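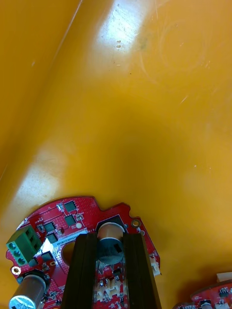
Die Sammelstelle Tisitz nimmt ab sofort auch lose Leiterplatten und Kabelreste aus Privathaushalten an. Die wichtigsten Hinweise zur Abgabe in diesem Thread. (1/8)

Leiterplatten bitte unzerlegt abgeben. Schraubklemmen, Kondensatoren und aufgelötete Chips verbleiben auf der Platine. Ein Auslöten ist weder erforderlich noch erwünscht. (2/8)

Akkus und Knopfzellen sind, soweit ohne Werkzeug möglich, vorher zu entnehmen und getrennt am Schalter abzugeben. Beschädigte oder aufgeblähte Akkus melden Sie bitte unmittelbar beim Personal an. (3/8)

Kabelreste werden nach Art getrennt erfasst. Verdrillte Adernpaare, etwa in Blau und Weiß, gehören zu den Datenleitungen. Netzkabel mit Stecker werden gesondert gesammelt.

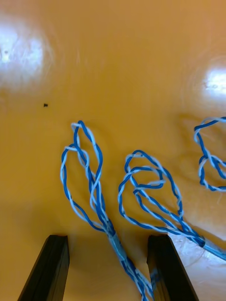

Kurze Adern bündeln Sie bitte und fixieren sie mit einem Streifen Klebeband. Lose Einzeldrähte verfangen sich in der Sortieranlage und verzögern die Bearbeitung. Die Isolierung ist nicht zu entfernen. (4/8)

Je Haushalt und Anlieferung werden höchstens 7 Kilogramm Kleinteile angenommen. Größere Mengen bedürfen der Anmeldung über das Portal Stiltero. Gewerbliche Anlieferungen sind davon ausgenommen und richten sich weiterhin nach der Entgeltordnung. (5/8)

Die Abgabe erfolgt an Tor 4, Zufahrt über den Kaimalweg. Bitte bringen Sie die Teile in einem offenen, stapelbaren Behälter mit. Der Behälter wird nach der Leerung zurückgegeben. Säcke und zugeklebte Kartons können nicht angenommen werden. (6/8)

Im Probebetrieb im März 2021 wurden 300 Kilogramm Platinen und Kabel erfasst. Die Auswertung nach Materialgruppen liegt der Stavumen Wertstoff GmbH vor und wird mit dem Jahresbericht veröffentlicht. (7/8)

Funktionsfähige Baugruppen können auf Wunsch der Weiterverwendung zugeführt werden. Kreuzen Sie hierzu auf dem Annahmeschein Feld 76 an. Ein Anspruch auf Rückgabe oder Vergütung besteht nicht. Rückfragen beantwortet die Annahmestelle während der Öffnungszeiten. (8/8)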